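Gripper Trials, April

Kenska arm, two-finger and three-finger hands, soft and irregular items

We spent most of April putting grippers on the Kenska arm and asking each of them to do the same dull job: take one item out of a foam-lined box, hold it, put it back down. The items were bread, cookies, dried fruit and a few pieces of packaging. Sebastián Durán ran the arm and kept the log. Vilém Charvát built the fingers and rebuilt them when they cracked. By the end of the month the log had 1,639 grasps in it, counting the failed ones.

The gallery is in the order we worked, with a few notes on each stage. Raw logs are available on request, but they are not tidy.

The box

Corrugated cardboard outside, white foam inside. Our first box had bare walls and every missed grasp sent the item sliding into a corner, where the fingers could not get under it. Foam slowed things down enough that a second try was usually possible. We lost the first two days to this and would line the box from the start next time.

White plastic brackets went in along the seams. The foam sheets are cut by hand and don't meet cleanly, so there are still gaps in places. A gap wide enough to swallow a crumb did no harm. One wide enough to catch a fingertip stopped the arm twice, and after that we checked the seams every morning.

The hands

Jollora two-finger. Narrow metal fingers, stiff, quick to close. Very good on packaging and poor on anything that crumbles. It came with rubber tips, which helped on cookies until the rubber picked up sugar and began to slip.

Dremness three-finger. Well made and the easiest to mount. The third finger gets in the way in a small box. Sebastián had to approach every item from straight above, and anything lying near a wall was out of reach.

Our own two-finger, yellow plastic. Printed links, rounded knuckles, a flat pad at each tip, screws you can reach without taking the finger off. It is slower than the Jollora and there is some play in the joints. We had built it as a stand-in while we waited for the other two, and it ended up doing more of the work than either.

Bread and other broken food

For the bread runs we used torn pieces with the crust left on. No two are alike, so we gave up on comparing single grasps and compared blocks of 30 instead, with the same tray of pieces going through each hand. A piece that split or lost a corner was replaced from the same loaf.

The hold test came at the end of each lift. The arm stopped with the piece clear of the floor, waited, then moved sideways toward the wall and stopped again. Most drops came on that second stop.

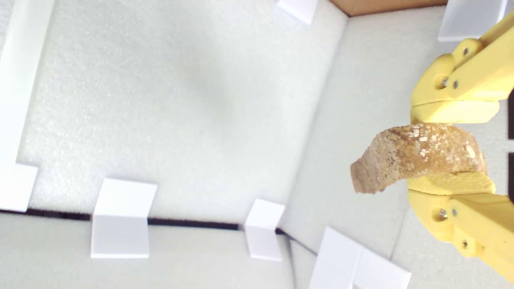
Pad pressure was the setting we changed most. Too low and the piece rotated between the pads as soon as the arm moved. Too high and the crust held but the inside gave way, so the grip went slack a moment later and the controller read it as a drop. Vilém's answer was to close in 2 steps, a light touch first and then a small squeeze once both pads reported contact. It added time to every grasp and we kept it anyway.

The flat pads did better than the curved ones we tried first. Curved pads suit round items. On a wedge or a chunk they touch at one point and the piece swings.

Orientation mattered more than we had planned for. A long piece gripped at one end is a harder hold than the same piece gripped in the middle, and our software picked the end quite often, particularly when the other end was close to a wall. We left this alone during the comparison so that all three hands had the same problem. It is the first thing to fix.

Crumbs

Crumbs get into everything. The Jollora has a sliding rail and needed cleaning after every block. The yellow fingers have open joints and could be brushed out in place. The Dremness is sealed, and we never had to clean more than the tips.

On the foam, crumbs build up in the texture and are hard to brush off. We vacuumed between blocks. Vilém tried a smooth liner on top for one afternoon and the items slid around the way they had in the bare box, so it came out again.

Controllers

Two were tried. The one supplied with the arm is simple and did not drop a command all month, but it only accepts open and close with a single force value. The Kováčik board lets you set force along the whole closing motion, and the two-step close would not have been possible without it. Setup took Sebastián a full day. The connectors are small and not keyed, so label the cables before you unplug anything.

With the Kováčik board, the yellow hand improved a good deal on bread and a little on cookies. The Jollora hardly changed. We did not run the Dremness on it, as the mount and the board compete for the same space on the wrist and we had no spare bracket.

What broke

One yellow link, cracked at a screw hole that had been overtightened. One rubber tip on the Jollora. A cable at the wrist, worn through where it rubbed on the mount. All three were fixed the same day. Vilém has since made the wall around the screw holes thicker, and the new links have held up so far.

Where we ended up

For packaging we would use the Jollora and not think about it further. For bread, cookies and other broken or crumbly items, the yellow hand on the Kováčik board had the fewest drops and did the least damage. The Dremness deserves another try in a bigger box with more space around the items.

Next round: a better choice of grasp point, softer pads, and a camera on the wrist. The fixed camera loses sight of the item when the hand comes down, and we were guessing at the last part of the approach more often than we liked.

Print files for the yellow fingers will go up when Vilém has finished the revised knuckle. Please don't ask for the old version, it cracks.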